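Pad keeps shedding and the jar slips when I flip the lid

Forum > Builds > Grippers and end effectors
17 replies

carby_bench
Posted January 11, 2025
Hi all! I've been having a great time with a pair of hand-held grippers, collecting lid-opening demos for a two-arm setup. The jar is a small glass one with a flip-up lid on a square rim, and it's a lovely little task when it goes right. One hand steadies the glass, the other hand pops the lid.

Lately it goes wrong a lot. The glass creeps out of the fingers right when the lid lets go, and yesterday it shot sideways and nearly went off the table. Same jar, same grip width, same me. It used to hold like a rock! The rubbery facing on the fingertips is getting ragged too, and I keep finding little fibers on the table. Is that enough to explain it, or am I looking at a linkage problem?

ngui_rails
Ooh, I love lid tasks. Yes, worn pads will do that, and glass is mean to them. Wipe one with a damp cloth, let it dry, and squeeze the jar by hand against it. If it slides easily, there's your answer.

Colm Flanagan
I'd check the linkage first. A bit of play at the pivots lets the two tips close at slightly different angles, so you're holding the glass by one edge of each pad. That would chew the edges up and leave the middle looking fine. Where is the wear?

carby_bench
Mostly edges, now that I look! But the face is fuzzy as well. So... both?

Colm Flanagan
Then I'm sticking with the linkage. New pads on a crooked finger will look like that again in a month.

yerin_s
I disagree, sorry Colm! We had this at Aller and spent two evenings taking pivots apart. Nothing was loose. We put fresh pads on and the slipping stopped that same night. Swapping pads takes ten minutes, so why start with the hard thing?

Colm Flanagan
Fair, but did you log how long the fresh ones lasted?

yerin_s
600 grabs before we saw the first tear. They were still holding okay at that point, we just changed them to be safe.

Colm Flanagan
OK, that's better than I expected. I still want to see the fingertips.

carby_bench
Here you go, grabbed from one of yesterday's runs:

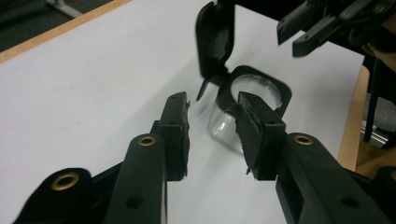

Lid up, fingers open at the jar

ngui_rails
Oh wow, those pads are done. Look at the bits sticking out of the left one! I'd stop using them on glass today.

flisholm_mj
Please do stop. I had a jar break in a gripper in August, and the pieces went farther than you'd think. I was fine because I had glasses on, but my helper was standing next to me without any. Gloves and eye protection for both people, and clear out the broken stuff before you touch the gripper again. We moved all our practice runs to a plastic jar after that – I should have done it sooner.

carby_bench
Yikes, glad you're both okay. I have safety glasses here and they've been hanging on a hook the whole time. Wearing them from now on.

chw_tinkers
A plastic jar won't give you the same data though. It's lighter, it grips differently, and the lid has a different snap. If the robot is going to handle glass then you want glass in the demos.

flisholm_mj
Sure, for the runs you keep. I'm talking about warmups and testing after a repair. You don't need glass to find out that a pad is bad.

chw_tinkers
Okay, I can live with that. I'd also throw out any run where the jar moved in the fingers. Otherwise you're teaching the slip!

carby_bench
Ugh, I hadn't thought about the data. That's a bunch of runs to go back through. Worth it though, I really want this one to work.

Update: new pads on both fingers, and I did Colm's check too by closing the tips slowly on a strip of paper. The right tip touches first at the top. It's tiny, but it's there. So you may both be right – I shimmed it and tried the plastic jar, and it hasn't slipped in 17 tries. Glass next, with glasses on. So happy right now!

Colm Flanagan
I'll take half a win. Post again when you hit 600.

yerin_s
Half each! And keep the old pads in a bag, it's handy to have something to compare with when the next set starts to go.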